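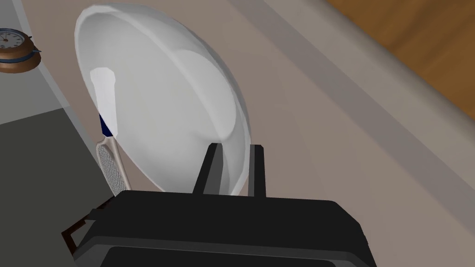 My wrists have stopped aching, was what came back first from the early shift when we asked the wash-up team at Hurken what had changed since the arm went in, and someone further down the table added that the wrists were fine but she did miss being the fastest stacker in the building.

Both remarks belong on this page, because both are true of the place now. Hurken is a canteen kitchen serving 719 people over a long lunch, and everything they eat from has to come back, be cleared, washed, dried and put on a shelf before the next service. For years that was done by hand from start to finish. Since January part of it has been done by an arm, and we have been following the job closely ever since. I'm delighted with how much there is to tell!

The picture at the top comes from the simulation, where every new handling job is tried before it goes near the real counter. A white bowl is held nearly upright, with its lower edge pinched between the two black fingers of the gripper. A fly swatter stands partly hidden behind it and there is a little round clock off to the left.

Bowls were the hard part, and the part I love talking about. Plates go into a rack and behave themselves. A shallow bowl can be picked up in lots of ways and most of them are bad ones – too far down the side and it swings, too near the lip and it slips. The people who knew this best were the ones who had been picking up bowls all day for years, and they were asked about it. Two afternoons were spent in the staff room with the Navickas software open on a big screen, the wash-up team shouting at a simulated gripper as if it were a football match. Several of their suggestions went in, including the one about taking the bowl by the rim and getting it upright early, so that it is ready for the rack.

The simulation is called Vomance, and it is now part of the working week. Anyone on the team can book a slot on it, and more of them do than we expected (there is a sheet by the lockers, and it fills up). They change the bowl, move it along the counter, put something in the way and watch what the gripper does. In the run before the latest change they tried 114 different starting positions, and the notes that came with them were wonderfully blunt. "Would never leave it there" was written against nine.

What has changed on the floor? The heaviest hours, for a start. The wash-up used to need five people from noon until the last tray was in, and everyone came off it tired and damp. Three now work alongside the arm and the other two have moved to the serving side, which they had been asking for. Nobody's hours were cut, and that was agreed in writing before anything was ordered. Pay for the three went up a grade, as they now set the arm going, clear it when it stops and decide what it is allowed to handle.

There is a quieter side to it as well. The old way of working had a lot of chat in it, five people in a row with their hands busy, and some of that has gone. The team asked for a shared break after service to make up for it and they got one, with proper coffee. The arm also has its bad days, mostly with anything chipped or stuck together, and then the sleeves go up and it's done as it always was. People seem rather pleased when that happens.

Next on the list are the small glass dishes that come with pudding, 800 of them on a busy day, in a shape that has everyone arguing already. The first tries will be in Vomance, and the sheet by the lockers is full for a fortnight.

Our thanks to everyone on the Hurken wash-up for letting us hang about, and for the coffee.

Flirura workplace gallery, 29 Jul 2023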